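# Notes orateur – Millau, créneau de 9 h

**Diapo 1.** Ne pas commencer par la démo. Demander qui, dans la salle, a déjà collecté ses propres exemples.

**Diapo 2.** Chez Merside, on nous a vendu l'idée que 300 épisodes suffiraient. Je n'y crois toujours pas. 300 épisodes du même geste, par le même opérateur, sous la même lampe : ça fait combien d'exemples, au fond ?

- laisser un silence
- rappeler le tri de janvier : 39 épisodes jetés sur les 60 premiers

**Diapo 3.** Le jeu de devinettes. Volets rouges, cartes d'animaux (Chien, Chouette, Rouge-Gorge, Chenille). Petites pièces, charnières, peu de place pour les doigts de la pince. Un bon test – à condition de varier les volets ouverts au départ. Le jeu Kashindye ne le fait presque pas.

**Diapo 4.** Question prévisible : « et Onley ? » Répondre que leurs courbes sont belles et que je n'ai pas vu leurs échecs. Demander les échecs.

Laisser la dernière diapo affichée pendant les questions.

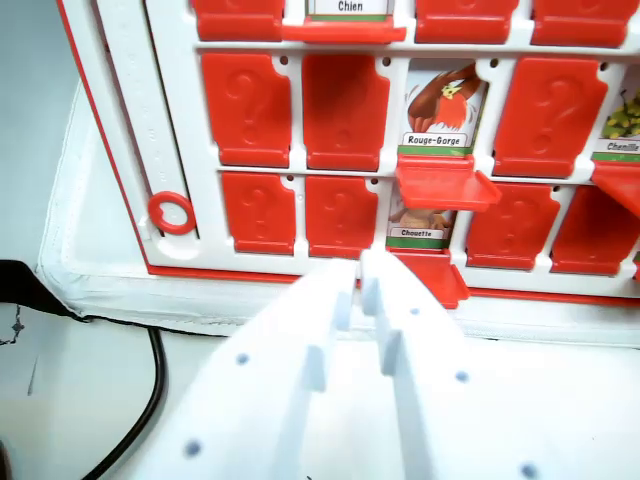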